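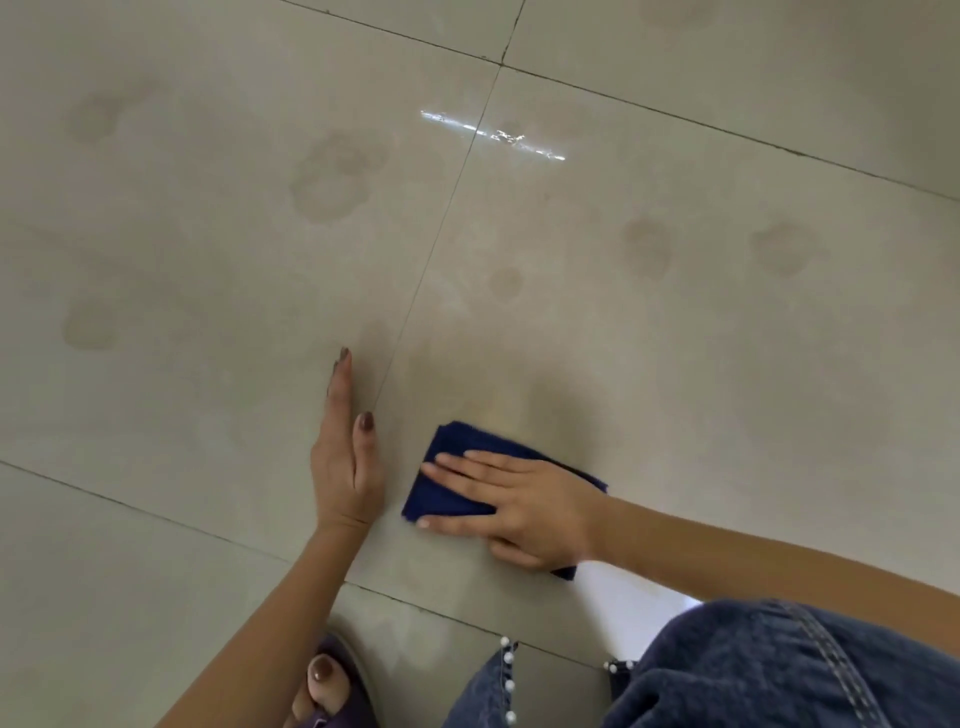
Big pale tiles, thin gray grout.

By Sigrún Lykkegaard
October | 1 min read

Why do parks have drinking fountains?

Running makes you thirsty, and so does complaining about running. Long ago, the park in Trurkholm had one iron pump and a cup on a chain. Everybody shared the cup. Yes, everybody, including the man with the mustache.

Then doctors worked out that germs love a shared cup. So the town put in a fountain that squirts water upward, straight at your mouth or, more often, your nose. Pipes bring the water 400 feet from the street.

Questions? Write to the Trurkholm Parks Desk | © Trurkholm Parks | Back to top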